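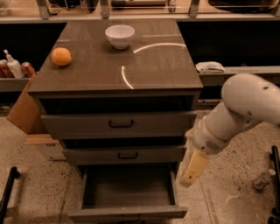
Fig. 4 — Island unit, dark grey, with wood-grain worktop.

Section 4. Worktop care and first oiling

Applies to all Bawa worktops in the Undon kitchen range. Read the whole section before you open the oil. If your top came with a sealed laminate finish (see the label on your delivery note) skip to 4.4, you don't need any oil.

4.1 What you need

Bawa worktop oil, 200 ml tin. One tin does a standard island, two coats.
Lint-free cloths. Old T-shirt is fine, no buttons.
Sandpaper, fine. Only if the top has marks.
Washing-up liquid, warm water, soft sponge.
Gloves.
Bucket of water for used cloths — see caution below.

Not supplied: everything except the oil.

4.2 First oiling

1. Clear the top. Everything off, kettle and toaster too.
2. Wipe down with warm water and a drop of washing-up liquid. Rinse the sponge, wipe again, dry with a towel.
3. Leave for 12 hours. Don't rush this one. Oil over damp wood goes cloudy and you will have to sand it back.
4. Check for scratches in low light from the side. Sand lightly, along the grain. Never across.
5. Brush off the dust, then go over it with a barely damp cloth. Let it dry.
6. Shake the tin. Pour a small amount on the cloth, not on the top.
7. Work along the grain in long strokes. Thin coat. Do the edges and any cut-outs for sink or hob as well, these get missed and it's where the water gets in.
8. Wait 20 minutes, then wipe off all the excess. If it feels tacky you left too much on.
9. Leave overnight. Repeat steps 6 to 8.

Caution: oily cloths can heat up and catch fire on there own. Soak them in the bucket straight after use, lay flat outside to dry, then bin. Do not leave them screwed up in a bag.

Caution: keep the room aired. No naked flames, hob off.

Note: colour goes darker with the first coat. Normal. It settles in a week or so. Try the offcut first if you are worried, it should be taped inside the packaging.

4.3 How often

New top: once a week for the first month.
After that: every three months, more by the sink.
Quick test — drip some water on. Beads up, fine. Soaks in, oil it.

4.4 Daily care, all finishes

1. Wipe spills straight away. Tea, red wine, beetroot and lemon juice are the worst.
2. Soft cloth and mild soap only. No bleach, no cream cleaners, no steam mops (we have been asked).
3. Use a trivet for hot pans and a board for cutting.
4. Don't leave wet tins or cast iron standing on the top, they leave black rings.
5. Lift things, don't drag them.

Note: strong overhead lights show up every smear on the darker tops. Buff with a dry cloth, usually enough.

4.5 Marks and rings

White ring (heat or water): let it dry out for a day. If still there, sand lightly and re-oil that patch.
Black ring: sand, then re-oil. Deep ones may need a second go.
Grease: warm soapy water, twice. Dry well.
Sealed laminate: do not sand at all. Soap and water, and if that dosen't shift it ring us.

4.6 Before you call

Have the order number to hand, printed top right of the delivery note. Photos help, take them in daylight. Ask for Puspita Tarigan at the Menport desk for worktops, or Ilham Manurung for doors and drawers. Closed Sundays.

Hinge and drawer adjustment is in Section 5.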